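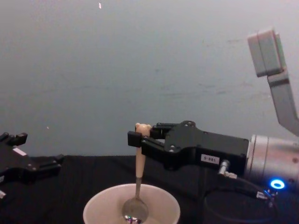

Grikcombe Tea & Table Forum > Crockery and Cutlery > Bear spoons: do you leave yours standing in the cup?

neema_nyanda
Hello all, I've been reading along since April and have finally made myself an account, so please be gentle! My question is about those spoons with a little bear's head at the top, the beige sort with the two round ears, a beige handle and then a thin metal neck going down to the bowl. I have grown very fond of mine. It goes with a plain white cup, a wide one, and I like to have the pair of them out on a black cloth because pale things look so much nicer against something dark.

My mother-in-law, whom I love dearly, can't bear (sorry) to see a spoon left in a cup. She says it should come out the moment you've stirred and go on the saucer. But my cup hasn't got a saucer, and if I lay the spoon down on the cloth I get a ring of tea that I then have to look at for the rest of the afternoon. So what do you all do? And does anybody worry about the neck? Mine seems such a thin bit of metal for the job.

EkaetteE
Welcome Neema, lovely to have you. I'm with your mother-in-law, I'm afraid. Spoon out, every time. I had a friend round years ago who drank her coffee with the spoon still in it and very nearly had her eye out. If you haven't a saucer then use a butter dish lid, a jam jar lid, anything at all. I keep an old Dreveck pin dish by the kettle for exactly this and it's gone through the wash so often that the flowers have come off.

giangho
Disagree, Ekaette, with great affection. The whole point of a spoon with a bear on it is that the bear pokes up over the rim! Lay it flat and he's just staring at the ceiling. I leave mine in while the tea brews and take it out when I drink. Nobody has lost an eye in this house.

Neema, on the neck, I'd say be kind to it. Stirring is fine, but don't go digging into hard honey or ice cream with it. I bent one that way. It went back more or less straight but it always had a lean to it afterwards.

chiahao_ng
Can I put in a word about washing? Whatever the handle's made of, I'd keep it out of the dishwasher. I've had 2 with animal tops from the Tang shop in Drusthorpe and the cat came clean away from its stem after one hot cycle. The other has only ever been washed by hand and is as sound as the day I bought it. I don't soak it either, just a quick swish and a dry with the tea towel, paying attention to where the handle meets the metal.

EkaetteE
That's sensible about the soaking. I still say saucer.

neema_nyanda
Oh thank you, these are so helpful, and I'm relieved I've never put him in the dishwasher. Giang, I do feel the same about the bear looking out over the top, it's half the pleasure of him.

While I've got you all, may I ask about the cloth as well? I know it's the wrong section. 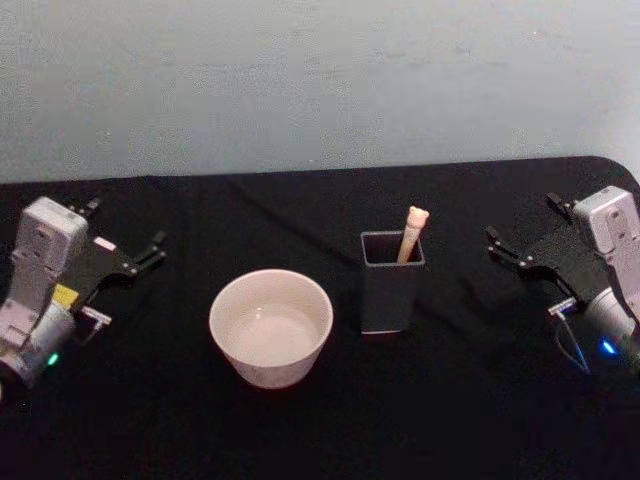
It's black all over, goes right over the rounded corners of the table, and I cannot get it to lie flat. There's one crease in particular that starts near the back edge and wanders off diagonally towards the middle, and then lots of soft little wrinkles everywhere else. The wall behind is a plain pale grey with a few smudges on it, and I'd thought that would be the part to bother me, but no, it's the crease. I've tried smoothing it with my hands, and I've tried pulling it tight over the edge, which only moved the wrinkles along. I'm nervous of ironing black in case it goes shiny.

su-chen.peng
Moderator here, and you can stay in this section, we're not strict! Iron it inside out, slightly damp, on a low setting, with a clean tea towel between the iron and the cloth. I do all my dark cloths that way and haven't had the shine yet. Then roll it round a cardboard tube and put it away like that, as a folded cloth will only give you new lines in new places. There's a long cloth thread pinned in Linens, 19 pages of it, though I warn you that a good deal of that is an argument about starch.

giangho
I'd leave it, personally. A cloth that's been used ought to look a bit soft. Put the cup down near the crease and you'll stop seeing it.

chiahao_ng
You would say that, Giang, I've seen your tablecloths.

EkaetteE
Smudges on a wall I would see to before any crease! Barely damp cloth, tiny drop of washing-up liquid, and test it low down where it won't show, as some matt paints mark if you so much as look at them. Go gently and don't scrub.

neema_nyanda
Right, I shall try the tea towel and the low iron this evening, and the wall can wait until I'm feeling braver. Ekaette, I've found a small white lid that would do for the spoon, so there'll be peace when my mother-in-law comes to visit. The rest of the time he's staying in the cup.

su-chen.peng
Let us know how the ironing goes. I've moved Giang's honey warning over to the spoon care thread too, as we get asked about bent necks rather a lot.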